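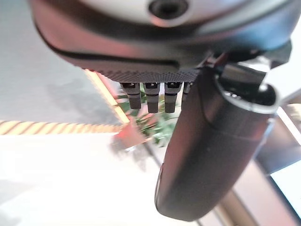
Nantana Panyasiri wrote to us after the last gallery to ask what the robot has learned if a person is steering it the whole time. Nothing yet, was the short reply. A run done by remote control is a record of what the operator did. Whether a machine can make anything of it later is a separate matter, and we'd like to see that shown before we believe it.

The job is a plain one: pick up a cloth, pass it from hand to hand, put it down. Samonte's plan asks for 3,000 runs of it by January. We have 997 on disk, and 13 of those were thrown out for dropped signals. The sales sheet from Stadeck talks of "natural teaching". Try it for six hours and see how natural your shoulders feel.
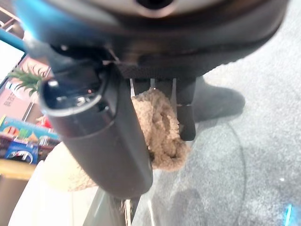 Groltis Remote Handling Group | Gallery

Fuzzy tan cloth in the grip, bunched up. Cloth is a poor thing to teach with, as it never folds the same way twice, and that is also the best argument for using it. We have been told that more runs will smooth this out. Perhaps. The operators get better with every batch, so some of the gain may be theirs.
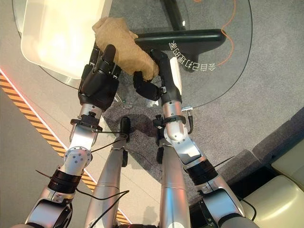
Both hands on it

Passing the cloth across is where operators differ most. Omer lets go early and trusts the other hand. Others hang on far too long. All of it goes into the same pile with the same label, and I have yet to hear a good account of which habit the robot is meant to copy. Slow runs are kept too, pauses included. If it ends up hesitating over the table like a nervous waiter, we'll know where it got that from.

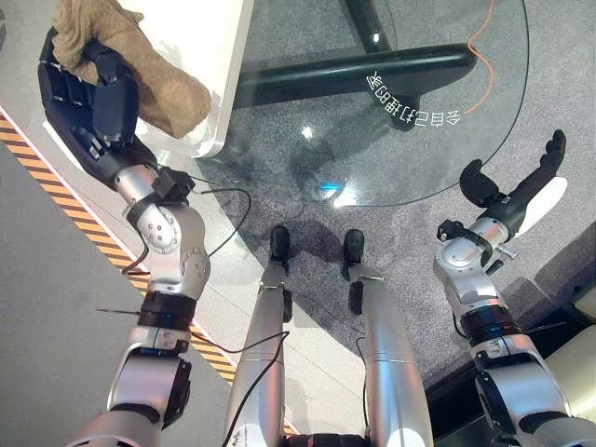 Cloth in the left hand, right hand open, over by the glass table.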